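Okay, a few posts about sleep, because so many of you asked after I mentioned it in September and I have been meaning to sit down and do it properly.

I was waking up at 3 a.m. for most of the summer. Wide awake, heart going, mentally rewriting emails from 2 p.m. (If you know, you know!)

My friend Kerubo Athumani, who has slept like a stone her whole life and is very kind about it, told me to stop fighting it and just keep a little log. So I did. Bedtime, wake time, last coffee, last screen.

The coffee was the thing, friends. I truly thought my 4 p.m. cup was harmless. I moved it to 11 in the morning and within a couple of weeks I was getting over 8 hours on some nights, which I hadn't managed since college.

I also moved the phone charger to the kitchen. I hated that for days and now I love it. My old alarm clock from Ragab is ugly and loud and does the job beautifully.

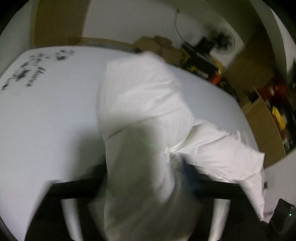
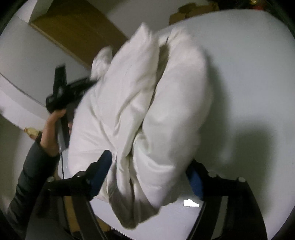

The other big change was going to bed at the same time every night, even when a show was getting good, and I won't pretend I've been perfect about it. Bedding came last and mattered less than I expected, though I do have a soft spot for plain white, and a big white pillow like the one in the second photo makes me want to lie down at 7 p.m. Anyway, tell me what worked for you, I'm reading every reply with my (decaf!) tea.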